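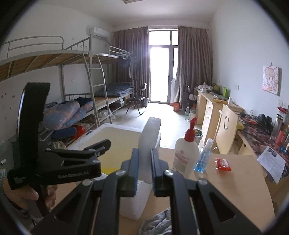

4. Setting Up the Desk Side

This is the fun part! By now the bunks are bolted and the quilts are on (Section 3), and the long desk unit along the opposite side is waiting for you. The Griltix rooms all have the same bones - bunk beds with a ladder and a guard railing up top, a balcony door at the far end, desks down one side - but no two of them look alike a week after move-in, and the desk is where most of that happens.

Allow 35 minutes for the whole section if you are on your own. With a roommate it goes faster, unless you start reading each other's old notebooks.

What you need

One cloth you don't mind ruining
Surface cleaner in a small spray bottle
A trash bag or the room's trash bin
Your Skodada drawer dividers (in the move-in pack)
The inventory sheet

4.1 Clearing the desktop

1. Open both curtains all the way. Daylight from the balcony door shows up every sticky ring on the wood, and you want to see them now.

2. Take everything off the desktop. Yes, everything, including the things you are sure will go right back. The lower bunk is the best place to put them. Lay a towel down first if anything has a pump top.

3. Sort what came off into two groups: used every day, and not. Snack packets, receipts and single batteries don't get a group. Eat them, toss them or take them to the battery box by the stairs.

4. Spray the cloth, then wipe the desktop from the back edge toward you. Do the drawer fronts while you're at it.

Caution: Don't spray straight onto the desktop. The panels meet at a seam, and cleaner that runs into it makes the edge swell. Replacing a panel means a service request and a long wait.

5. Leave the top to dry for 11 minutes before anything goes back on it. This is a great time to do 4.2.

4.2 Boxes and packing foam

Styrofoam is the great space-eater of every move-in. A box with a good lid is worth keeping, though! They are light, they stack, and they are wonderful for carrying fruit home from the Saturday market.

1. Pick the one box you will keep. It should have its own lid, and the lid should close without tape.

2. Check inside the box and under the lid for paper. Instruction sheets and warranty slips love to hide there.

3. Stand loose foam blocks on end and see whether they fit in the kept box. If they do, store them that way under the lower bunk. If they don't, take them down to the recycling room whole.

Note: Please don't snap foam blocks in the room. The crumbs cling to quilts and curtains and get into the air conditioner filter. Tapio Toivonen at the Griltix desk has a special vacuum nozzle for this, and he would love to retire it.

4. Slide the box under the bunk with the lid facing out. Plastic bags under there should be tied shut and kept clear of the ladder's feet.

4.3 Filling the drawers

The drawers take Zaugg runners, which are smooth and quiet and a real pleasure to use once they are loaded properly.

1. Pull each drawer out until it stops. Push it back. If it grinds, lift the front slightly and try again before you put anything in.

2. Drop in the Skodada dividers. The short ones go front to back, the long ones side to side. They click when they're seated.

3. Put the everyday group in the top drawer. Pens, chargers, keys, glasses case.

4. Heavy things go at the bottom. Keep each drawer under 30 pounds.

5. Whatever is left over goes in one bag. Any bag with a handle will do, so long as it is only one! Set it at the back of the desk and empty it at the end of the month.

4.4 Bottles and liquids

1. Group bottles together on the desktop, back from the edge. Pump bottles first, sprays next to them.

2. Lock the pump heads. Most turn clockwise, but look for the little arrow on the cap.

3. Keep labels facing out. If you refill a bottle with something else, peel off the old label or write on it. We mean it about this one.

4. Refill bottles over 500 ml live on the floor of the bathroom cabinet, never above a drawer.

Caution: Cleaning sprays and drinking water must not be stored side by side. Water bottles can stand by the balcony door or on your own shelf.

4.5 Chairs

Each room gets wooden desk chairs. Folding chairs are allowed as extras and can sit by the balcony door, as long as the door still opens fully.

1. Set the wooden chair at the desk and sit in it. Feet flat, elbows level with the desktop. If you are too low, ask for the Dreltilix cushion.

2. Check the screws under the seat and tighten any that turn by hand.

3. Decorate if you like! Chalk marker on the backrest is fine and wipes off with a damp cloth. Smiley faces have been popular ever since the May open house, and we are all for it. Please don't use permanent marker, carving tools or stickers with foil backs.

4.6 Last check

Desktop dry and wiped
Drawers close all the way
One bag, one foam box
Bottles locked and labeled
Bucket and trash bin out of the walking path
Nothing hung on the guard railing - clothes go on hangers from the rail

Sign the inventory sheet and leave it on the desktop until someone comes by to collect it. If a drawer or a chair isn't right, write it on the back of the sheet with your bed number.

Go on to Section 5, Air Conditioner and Curtains.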